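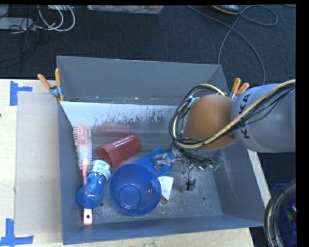
The grey bin, with the pink hairbrush, the blue bottle and the red cup

Hi all,

Helmi Saarela wrote:
> Has anyone got a spare pink hairbrush for the Drarnbridge swap box?
> Also, are bottles all right to put in, or is it solid things only?
> I've got 3 and don't want to lug them over for nothing.

Helmi, there's a brush in already! It's along the left side of the grey bin, under the see-through blue bottle (the one with the white and green label), so you'll have to move that to get at it. Long bristly head, light pink handle with a little hole in the end, so it could go on a hook. I'd ask 50p for it, but if you want it just take it.

Bottles are fine by me as long as the lids are on tight. Ok-hee had one leak all over her tea towels in April and I'm still hearing about it...

The red plastic cup is up for grabs too. Kauko, weren't you after picnic things? I've got another 8 cups in the loft if red suits you, though they don't all match.

I'm in until 3 most afternoons, so just knock.

Fernanda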